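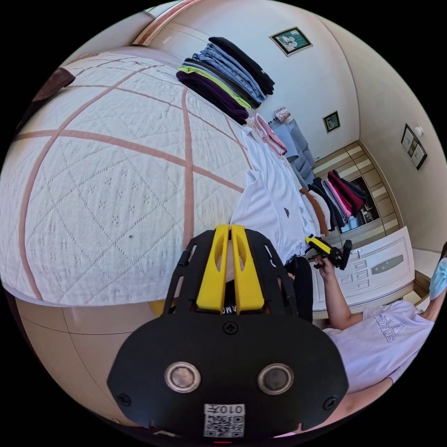
Why does the thermostat drop offline every night and come back in the morning?
The usual cause is the router moving to a new Wi-Fi channel overnight. The Zondel thermostat only looks for its old channel for 60 seconds, then stops trying until its next scheduled wake-up.

Home | Tickets | Heating | Network | Contact

Ticket: Zondel thermostat offline overnight
Opened: Jan 30, 2023
Status: Solved

Problem: Bedroom thermostat shows "No link" from late evening on. The heat stays at the last set temperature, so the room gets too warm. Router is a Jakley, set to auto channel.

Step 1. Restarted the thermostat and the router. Worked that evening, offline again the next morning.

Step 2. Checked signal strength in the bedroom. The app showed 89 percent, so range is not the problem. 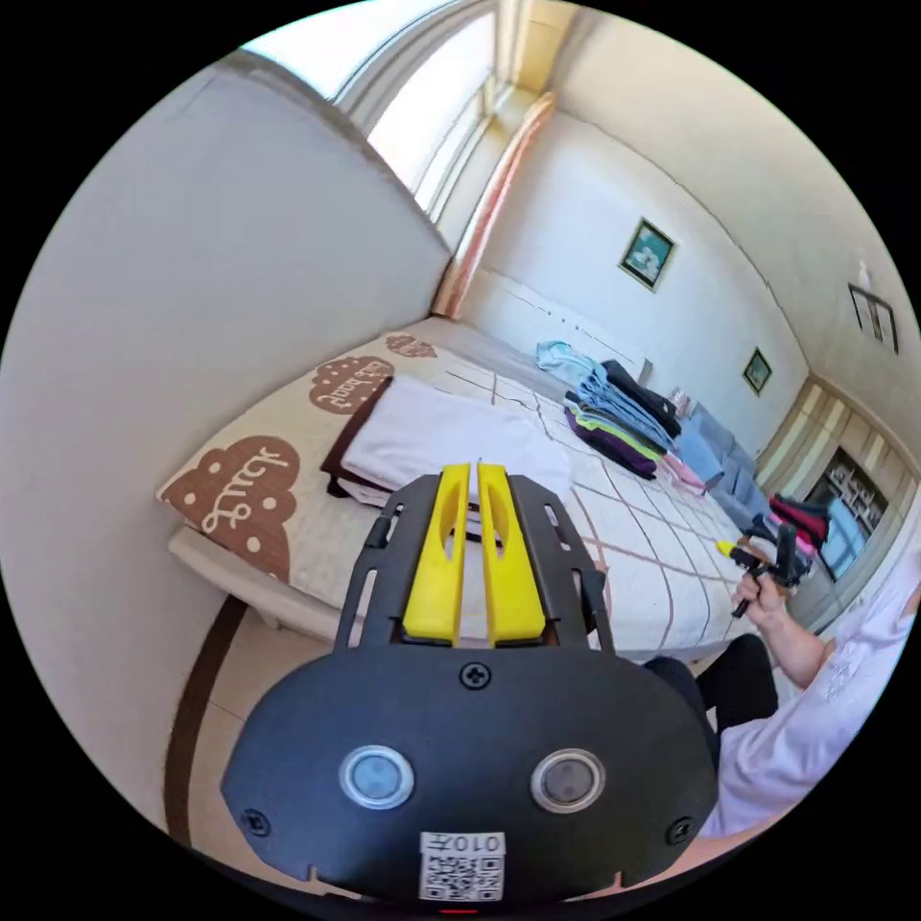
Step 3. Looked at the router log. It changes channel at night, and the dropouts line up with that within a minute or so. The log also lists a firmware check, but turning that off made no difference.

Step 4. Set the 2.4 GHz band to channel 11 and saved. Left the 5 GHz band on auto. The thermostat does not use it.

Step 5. Removed the thermostat from the Cluritz app and added it again. Pairing took about 45 seconds. The old schedule was lost and had to be typed in by hand.
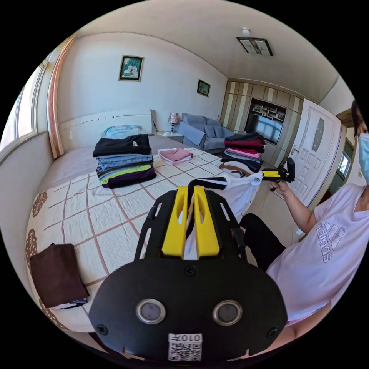
Holding a white garment at both ends.

Result: No dropouts in 13 nights. Closing the ticket. Reopen it if the link fails again with the channel fixed.

Comments (3)

> Same fix worked on my Jakley. Channel 6 for me, 11 was crowded.

> Write down your schedule before step 5. I lost mine too.

> Mine still drops after a power cut. Is that a separate ticket?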